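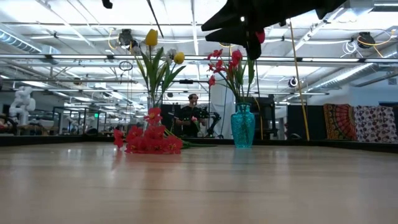

An afternoon at the Etville flower fair

I do love a February fair, when everybody is so hungry for a bit of color, and Etville never lets me down! We drove in at 2 and paid 7 dollars to park behind the Begay seed hall, where I lost a good hour among the dahlia tubers (and came home with far too many). 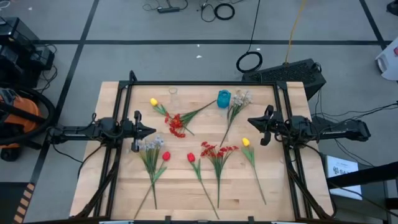 Esperanza Kowalczyk gave the talk on forcing bulbs, and she was so generous with questions that we nearly missed the pie. Her advice was to keep tulips cold longer than you think you should. I bought her Cuveto mix, and I'm already clearing a shelf in the garage.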